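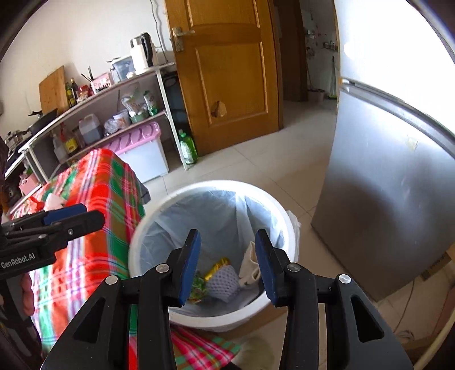

Annelore Wiegand wrote to us after her first winter with the Drullness to say that the lid had given her no trouble at all, but that she wished the guide had spent more time on the bottom layer and rather less on the colour of the handles. We have taken her at her word, and the section that follows is a good deal longer than the one it replaces.

Section 4: Filling your Drullness composter for the first time
Revised Monday, March 24, 2025

By now you should have the four panels clipped together, the base plate pegged to the soil and the little brass-coloured thermometer (part 172) tucked somewhere safe. If the panels still wobble, do please go back to Section 3 before carrying on. It is a cheerful enough job on a dry afternoon, and a miserable one once the thing is half full of peelings.

You will need:
The kitchen caddy supplied
A bag of Simosholm starter mix
Twigs, torn cardboard and dry leaves
A watering can with a rose
Gloves, if you like them

1. Lay the twigs loosely across the base plate until they come up to the lower moulded line. Thin prunings are best, and they can be as untidy as you please.

2. Add torn cardboard on top, in pieces no bigger than your hand. Pull off any parcel tape as you go.

3. Water the cardboard gently until it feels like a wrung-out flannel. If you can squeeze drips from it you have gone a little far - leave the lid off for an hour and have a cup of tea.

4. Sprinkle over 400 g of the starter mix. The bag holds more than this, so fold the top down and keep the rest in the shed for step 8.

5. Tip in your first caddy of kitchen scraps and spread it towards the sides with a hand fork. Vegetable peelings, tea leaves, crushed eggshells and coffee grounds are all welcome.

CAUTION: Plastic packets, foil and coated wrappers never break down in the composter. Check the caddy before you empty it, and if you share your kitchen, have a friendly word with everyone about it early on.
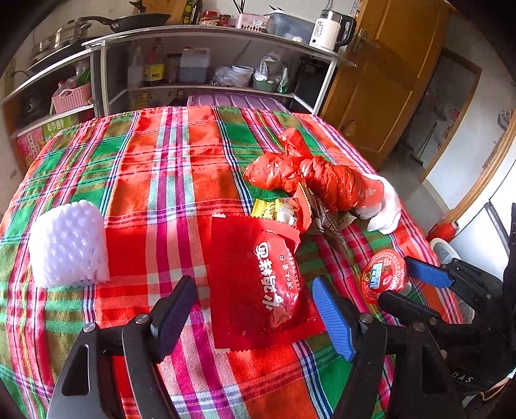

Fig. 4b. Plastic food packet.

6. Cover the scraps with a layer of dry leaves about as deep as your thumb is long. Do this every single time you add food, even when it is raining and you would much prefer to be indoors.

7. Push the thermometer through the rubber collar until it clicks, then close the lid and turn both catches inwards.

8. Leave everything alone for 15 days, apart from your usual top-ups. On the last day, fork the top layer over lightly and add another handful of starter mix.

NOTE: A new heap is slow to warm. In spring you may see the needle sit at 18 degrees for what feels like an age, and then climb quite suddenly over a weekend. Heaps begun in May tend to get going sooner, and we would not fuss over the reading in the first fortnight.

NOTE: If you have the Yeoh stand, fit the drip tray before step 1. It slides in from the front, with the spout to your left, and it does need emptying now and then.

CAUTION: Never pour boiling water into the composter to hurry it along. The Plostonex seals around the hatch will soften and may have to be replaced.

Turning the heap and drawing off your first compost are covered in Section 5.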